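April 11, 2020

Saturday, and I have finally dealt with the bags. 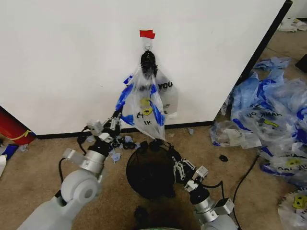

I've been saving plastic shopping bags since October, I think, stuffing them one inside another behind the door until there must have been 1000 in there (okay, no, but it felt like it). Zerrin says everybody's mother did this and now we've all turned into our mothers. Fine by me! I need them for the little wastebaskets and I'm not buying liners when the Güneş market keeps handing me perfectly good ones with every bag of onions.

So the new system is a hook. One of those white sticky ones, pressed onto the wall up high, and the bags go on it by the handles, right over the black mesh wastebasket. Full one comes out, next one comes off the hook, done. I'm ridiculously pleased with it. The smiley-face THANK YOU bags are my favorites and I'm trying to use the ugly ones first.

Ayten called while I was sorting and we talked until my ear hurt. She's baking again, third loaf this week, and Tuncay has started complaining about crumbs in the keyboard. I told her to leave one on my step and I'd pay her in bags. She said she has a whole drawer of her own, thank you very much.

Still to do: vacuum the carpet, at least the bit by the baseboard, and go through the clutter farther back, which I keep walking past. Maybe tomorrow. I gave it 17 minutes today and then made tea and called Anselmo about his groceries instead. He wants oranges and the good coffee, and 5 pounds of rice if they have any.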